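3.2 Reading time and surface color in shared study rooms

The second part of the survey dealt with how long students stayed at a desk once they had sat down. Sowah and Karabulut had found in the Zastia library that people left pale, glossy desks sooner than dark, matte ones, but their sample came from a single floor with large windows. We repeated the count in May at the Nyitrai and Gorkeo reading rooms, where the daylight is weaker and the ceiling lamps are all of one type. In each building, 90 visits were logged over 18 days. Visits shorter than 3 minutes were dropped – most of these were people looking for a free socket.

Glare was scored by the sitter on a short paper form. Matte tops in dark blue-gray, a shade close to the tabletop in Figure 4, drew few complaints in either building.

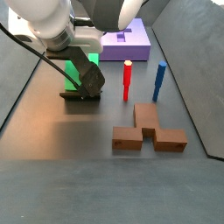 Does a dark desk make printed text harder to read?
Readers in both rooms gave printed pages the same comfort score on dark and pale desks, provided the lamp stood to the side of the page.

Figure 4. Dark blue-gray tabletop with side walls of matte slate-colored panels.

The median stay on dark desks was 30 minutes longer than on pale ones at Nyitrai. At Gorkeo the gap was smaller and disappeared after 6 p.m., when the room fills up and people take whatever seat is left. We did not ask sitters why they had picked a desk, so habit and color can't be fully separated in these data. The Lutesska form, which does ask this, was not available in translation at the time of the survey.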